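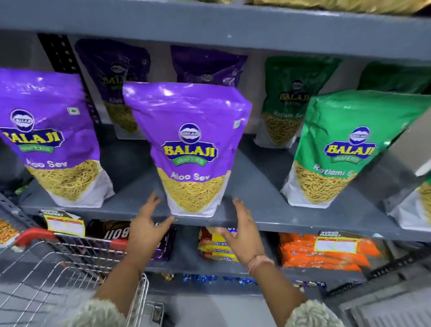
Figure 4. Front row of the sev bay. Aloo Sev in purple, Ratlami Sev in green.

Section 4: Snack Bay Set-Up and Order Picking
Greenberg Store Handbook, revised July 14, 2022

4.1 Facing the bay
1. Stand each pouch upright with the name toward the aisle. Shoppers do not read the backs of things.
2. Keep one flavor to a column, purple behind purple, green behind green.
3. When a front pouch sells, pull the next one up to the lip.
4. Straighten anything that leans. It will lean again – straighten it again.

Note: Bay 114 holds two rows, front and back. A third row fits only if you push, and sev that has been pushed is sold as crumbs.
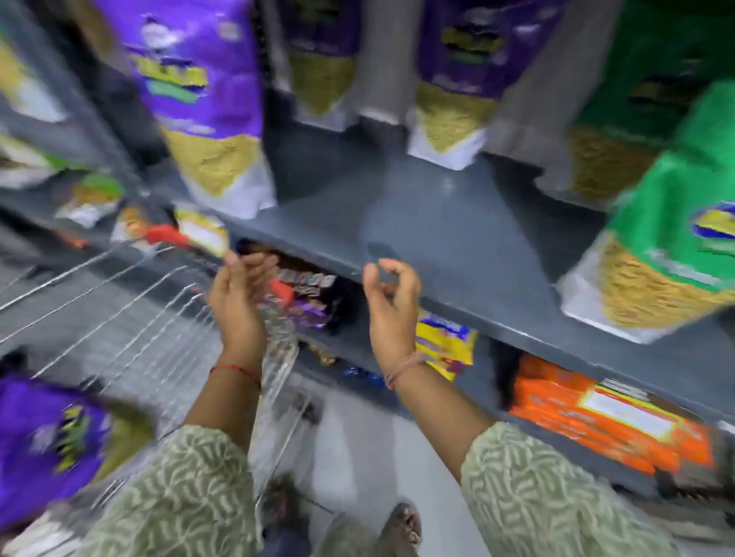
Small packets go on the level under the big bags, and they are the part of this job that people skip. They slide back into the dark and stay there until October. Work along the level by hand and bring them out to the edge. The chocolate and candy packets sit tucked in below the gray lip, so reach in from underneath and mind your knuckles. Start at the left and finish each level before you look at your phone.

Caution: Do not rest your weight on the lip to reach the back. It is a shelf and has never claimed to be a handrail.

4.2 Picking into the cart 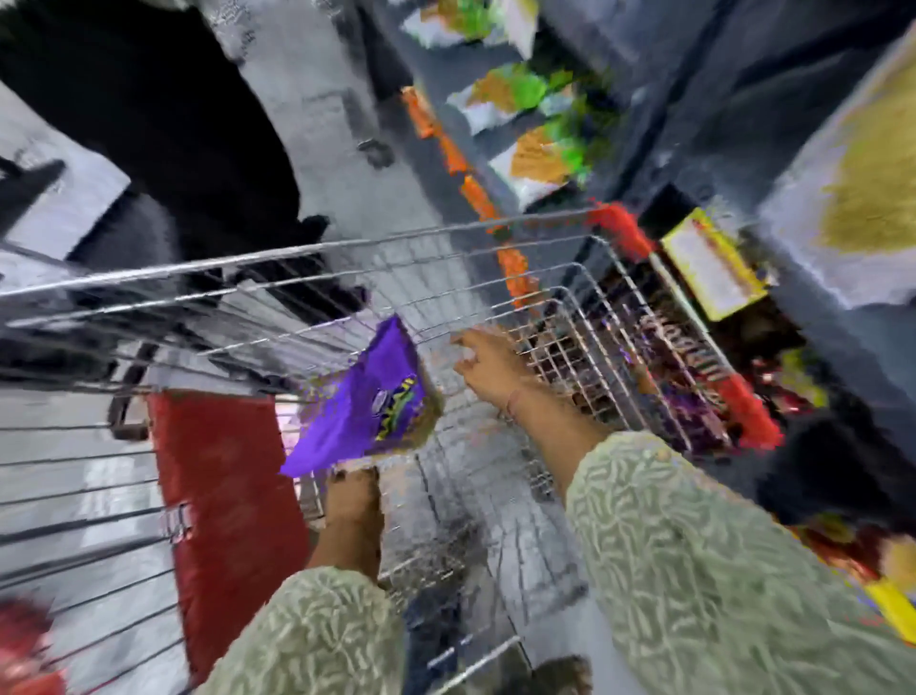 Lingyun Feng
Floor Trainer, Greenberg

1. Boxes go in first, against the far wall of the basket.
2. Bags of sev go in after, lowered by hand. Dropping them saves one second and costs one bag.
3. Leave the red flap by the handle alone. It is not a lid.
4. Check each bag against the pick list. Purple is not a flavor.
5. Stop at 40 items and start a second cart, even if the first one looks willing.

Note: Price strips stay on the shelf edge. If one comes away on your sleeve, hand it to Yulan Lu at the desk, who has a drawer of them.

For damaged pouches, see Section 5.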